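Ellden Boards > Inside the House > Paint and Walls > Dark colors in a small house, regrets?

5 min read

**mudroom_meg**
OK so we closed on a 1,533 square foot ranch outside Drornilach in April and every single wall in it is builder beige. I want the back bedroom (going to be my office) really dark. My husband thinks we'll hate it by winter and that it'll kill us on resale. Got a quote for $2,000 for that room plus the hallway, walls only, no ceilings, and that made me gulp a little. Has anyone gone dark and been sorry? Also flat or eggshell??

**tinroof77**
Did our dining room almost black when the kids were small. Hated it inside a year. Every elbow and backpack left a shiny streak, and you can't wipe flat paint without making it worse. It took three coats plus primer to get back to a light gray. I'm not saying don't, I'm saying go look at somebody's dark wall after a few years of living with it. They never look like the sample card.

**halfpint_hollow**
Disagree with tinroof! We did navy and I'd do it again tomorrow. What matters is what you put up against it. Warm wood is the trick, medium or darker, with metal handles so something catches a little light.
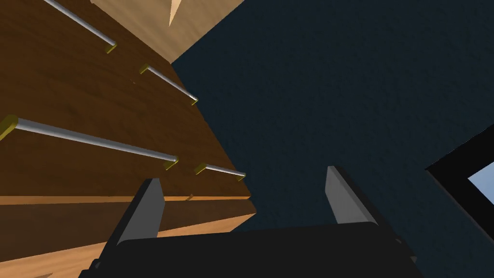 White furniture would've looked so stark to me, and I'd have ended up buying new everything. If you've already got wood pieces, you're most of the way there. And for a home office I find dark very calming, I don't notice the walls at all once I'm working. Get the good paint though. The bargain stuff from Barrera went on like chalk for us and I had to redo the whole closet wall.

**mudroom_meg**
Ha, I was in Barrera yesterday with a cart full of sample pots. Is Ulance any better? The guy there swore by it, but he swore by everything I picked up.

**halfpint_hollow**
Ulance is fine! It covers well and doesn't stink up the house. Mine took two coats over a tinted primer. Do NOT skip the tinted primer, whatever the can says.

**gus_on_the_lake**
The paint isn't the question, the light is. Which way does that bedroom face? I've got a north room in a dark blue and by three in the afternoon I'm reaching for the lamp. My brother has practically the same color in a room that gets sky from up high and it's gorgeous in there.
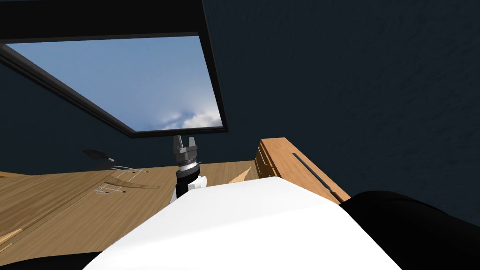

So before you spend two grand, tape up a big piece of poster board painted in your color and leave it there a good long while. Look at it at breakfast, at noon, and with only the lamps on. I'd bet on you changing your mind at least once.

**bindu_p**
Bindu Pillai here, I painted houses for 12 years before my knees quit on me. Some of what's been said is right and some of it isn't, so here's my order of doing things:

1. Fix the drywall first. Dark flat hides bumps pretty well, but dark eggshell shows every last one of them, especially next to a window.

2. Decide on your trim before you buy wall paint. White trim against navy is crisp and it also draws a line around every crooked corner in an old house. Black frames are a lot more forgiving, and I like how they make you look at the sky instead of the woodwork.

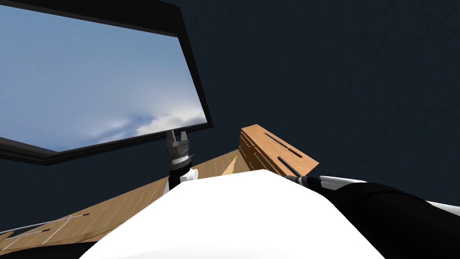 3. Buy all your paint at one time and mix the cans together in a big bucket. Deep colors can shift from can to can.

4. Roll the whole wall without stopping. No lunch break halfway across. That's where lap marks come from.

5. Save a jar for touch-ups and write the room on the lid.

For that money, get a second quote. I don't think it's a crazy price if they're doing patching and primer, but ask.

**tinroof77**
Touch-ups on dark flat are a fairy tale, sorry. I tried with paint from the same can and a mini roller and you could see every spot from the doorway.

**bindu_p**
If you dabbed, sure. Feather it out with an almost dry roller, or go corner to corner. I've touched up plenty of them.

**tinroof77**
Then you've got better hands than me, which I'll grant is likely.
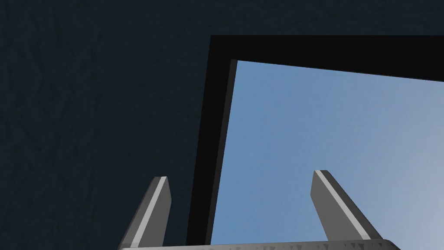 **halfpint_hollow**
Can I stick up for imperfect walls for a second? I think people get way too worked up about getting a dark color perfectly even. That last picture has faint smudges and streaky bits in the dark part, with the thick black frame set right into it, and I like it better for that! A totally even navy can look like plastic to me. My grandmother's front hall was a mottled old blue and we all loved it.

**gus_on_the_lake**
With halfpint on that one. Not on white furniture, I've got a white bookcase against mine and it looks great.

**mudroom_meg**
You are all making this harder, but thank you! Update: the room faces west, the poster board is up, and husband walked past it at 8 last night and said "huh, not bad." From him that's a rave. Leaning flat, two coats, tinted primer. Bindu, I'm calling for a second quote in the morning and I'll ask about the patching.

**tinroof77**
Keep the backpacks out of there.

Contact the moderators | Copyright Ellden Boards | Back to top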